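Module 2 – Organisation du plan de travail
Fiche 3 : poste froid, œufs et agrumes

1. Objet de la fiche
La fiche traite de la disposition du matériel sur un poste froid individuel, avant et pendant la préparation. Elle complète le chapitre sur les surfaces de contact et sert de base à la séance pratique à l'atelier Lancombe.

2. Zones
Le plan se divise en trois zones : découpe, stockage court, dégagement. La zone de découpe est définie par la planche, posée à plat, grand côté parallèle au bord du plan. Le stockage court se place entre la planche et l'opérateur. Le dégagement reste libre sur toute sa largeur.

3. Œufs
Les œufs en coquille sont conservés dans un contenant alvéolé. Pour un petit poste, un format à quatre alvéoles (deux rangées de deux) suffit. Le couvercle, s'il est solidaire de la base, s'ouvre à 90 degrés au moins et du côté opposé à la main qui saisit. Un œuf se dépose pointe en bas, sans pression sur la coquille. On évite tout contact entre la coquille et la surface de découpe.
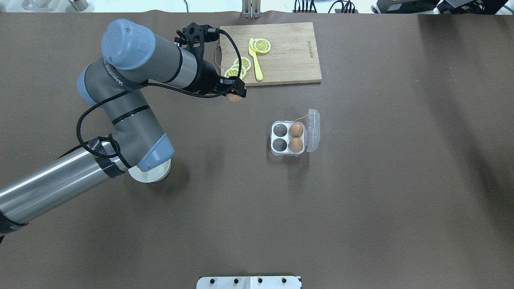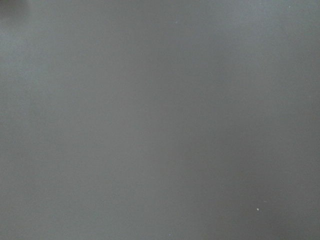
Fig. 13 – Première vue : planche de bambou avec rondelles de citron et couteau en plastique jaune, boîte à œufs transparente ouverte. Seconde vue : surface grise unie, en gros plan.

4. Agrumes
Les rondelles sont coupées perpendiculairement à l'axe du fruit, à épaisseur constante. Elles restent sur la planche jusqu'au dressage et ne sont pas empilées. Le couteau en plastique convient aux fruits déjà tranchés ; pour entamer un fruit entier, on emploie une lame d'office.

5. Lecture des surfaces
Une surface mate et claire se contrôle sous éclairage rasant. Les variations de ton dues à la lumière sont progressives, à contours diffus ; une trace de produit présente en général un bord plus net. En cas de doute, changer l'angle d'observation avant de nettoyer à nouveau.

6. À préparer pour la séance
Relever les dimensions de son poste et tracer le plan des trois zones à l'échelle. Indiquer le sens d'ouverture de la boîte – gaucher ou droitier. Relire la grille Vorkero, partie 2.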